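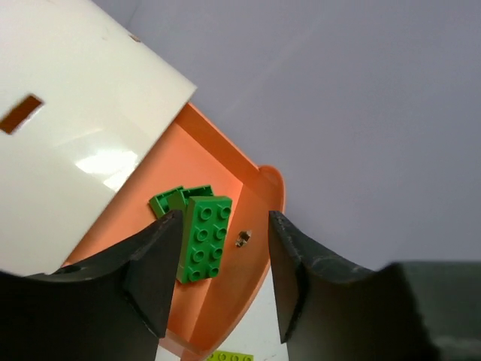

Green bricks are the ones that always go missing, one reader wrote after last month's notice about the toy brick swap in Skarkance, and she asked whether anyone could put a few aside for her son's dragon. They can. The swap is back at the Entwistle Building this fall, and green is on the list of colors the organizers are holding in a drawer of their own.

The swap started in September as a way for families to trade loose bricks they no longer use. You bring a bag, it gets weighed at the door, and you go home with the same weight in other pieces. The first one brought in 2000 bricks from 74 households, most of them mixed together in shoe boxes and freezer bags.

Sorting took longer than planned. The first try was by size, which left eight-stud bricks of every color in one heap and slowed down anyone trying to match a wall or a roof. The bricks are now split by color first. Shapes are only separated within the bigger colors, meaning red, white and blue.

Green and teal have caused the most trouble. Under the ceiling lights in the back room the two are easy to mix up, and a number of teal pieces went home with people who wanted green. Teal bricks are now laid out on the table and green ones go in the drawer.

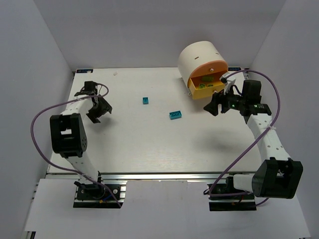

Green blocks in the open drawer, teal bricks on the table.

Children from Laltholm Elementary have asked for more small pieces, including one-stud bricks and flat tiles. Those are in short supply. Wheels, windows and doors are also wanted, and they can be traded one for one without weighing.

Bricks should be clean and dry when they come in. Warm water with a little dish soap is enough for most of them. Please leave out anything cracked or chewed, and take off stickers if they are already peeling. Branesen sets can be swapped, but they don't fit tightly with other makes and will be kept in a separate box.

The next swap is on October 19, 2018, at the Entwistle Building in Skarkance. Doors open at 4 p.m. and close at 8 p.m. Entry is free. Families who can't come may leave bags at the front desk earlier that day, marked with a name and the colors they want back.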